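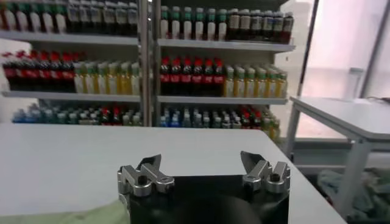

Storing bottled drinks on metal shelving
Home > Forums > Stockrooms and Storage

dacharya
October 16, 2021
We keep plastic drink bottles on gray metal shelving at our place in Brandville, two units side by side, one row per type. Do you put the full stock out on the shelves or leave most of it in cases? I have 60 bottles of tea arriving and not much floor space.

harish_k
Leave it in cases. Put out what sells in a few days and refill from the back. Full shelves look good but you end up dusting them.

Katalin L
I disagree with Harish. Cases take up more room than the bottles do. We unpack everything and load new stock from behind so the older dates stay in front.

harish_k
That works if you can get behind the shelves. Ours are against a wall.

Katalin L
Then pull the front ones out onto a table, slide the new ones in, and put the old ones back. It takes four minutes a row.

gilsoo31
Check the shelf rating before you fill it. Mine says 50 lb per board and I was over that with the big bottles. They went to the bottom.

dacharya
Mine are a Prirnora set and the label is gone. Does anyone have the sheet?

gilsoo31
No, mine are Vuvside. Try the store you got them from.

harish_k
I still say cases.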